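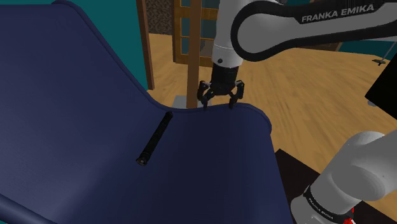 Search this site Search

Rules for handling cloth in simulation, second version

In May I rewrote the rules that govern the cloth tasks in my simulation work. The first version had grown to 38 items, many of which repeated each other, and I could no longer say with confidence which of them had been followed in a given run. The present version has six. They are set down here so that others working on similar tasks may use them or object to them.

1. The success condition shall be written before the first run. For a cloth task it must name the part of the fabric that is to move and where it is to end up. "Cloth is lifted" is not acceptable wording.

2. Any object lying on the cloth shall be recorded as part of the starting state. A slim cylinder on a slope of fabric can roll when the edge is raised, and the record must state whether such movement counts as a failure. I left this out of the first version and had to discard the whole Pultlow set as a result.

3. The gripper shall take the cloth at an edge or a fold. Grasps on flat fabric are permitted only where the task calls for them, and are to be logged separately.

4. After the fingers close, the arm shall hold still for 2 seconds before it lifts. Simulated fabric often continues to settle after contact, and a lift begun too early gives results that cannot be repeated.

5. A run shall end at 45 seconds whether or not the task is complete. Extensions are not granted. Under the old rules I granted them freely, and the Boros figures are still difficult to compare with anything else.

6. Settings for fabric weight, stiffness and friction shall be stored with each run, in the same folder, under the same name. A link to a shared settings file does not satisfy this rule. Shared files change.

The Skevanik set was prepared under these six rules from the start. The older Prenex runs were not, and I have marked them accordingly in the index. They remain available, but they should not be mixed with the newer ones when success rates are reported.

One question is still open. Rule 3 does not say what to do when a fold slips and the fingers are left holding a single layer. At present I log this as a completed grasp with a remark. I am not satisfied with that arrangement and expect to change the wording once the remaining Skevanik runs have been reviewed.

This site uses cookies to remember your reading preferences. Accept Decline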